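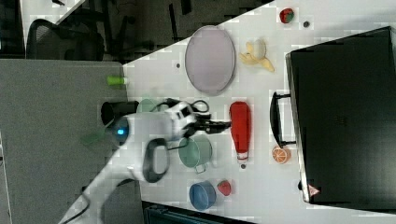
The long way round to lunch

30 Jul 2022

There is a kind of meal that hardly anybody plans, and I have come to love it more than any other. It happens when you get off a slow train in a small town with an hour and a bit to fill, and you are hungry enough to take whatever the place feels like giving you.

My favourite of these towns is Gostier, which has one platform, a church with a clock that runs 11 minutes fast, and a bakery called Claretti where the bread comes out at the wrong time of day for almost everyone. I first went in April, by mistake, having missed the change at Arain (the signs there are no help at all), and I have been back on purpose ever since.

You walk down from the station past the allotments, and if the wind is right you can smell the bakery before you see it. The onion bread is the thing to ask for. It is soft and rather oily and you will want a napkin, or better still a bench well away from anyone you hope to impress. Next door they sell fruit by the bowlful, and a local cheese named Molar - I did ask why, and was given two quite different answers, both of them long.

Then it is over the footbridge, 43 steps up and the same down again, to the grass by the river. I have eaten there in a coat, in shirtsleeves and once under an umbrella, and the bread was good every time. People passing with dogs say hello, and the dogs take an interest in the cheese.

The slow train takes 58 minutes to get back to Arain, stopping at nine stations, most of which seem to be there for the benefit of one cottage and a great many cows. The fast one goes by another line and saves you half an hour, and I used to think that was worth having. Now I buy a second loaf for the journey, sit on the river side, and try to leave some of it for supper - I have yet to get past the sixth stop.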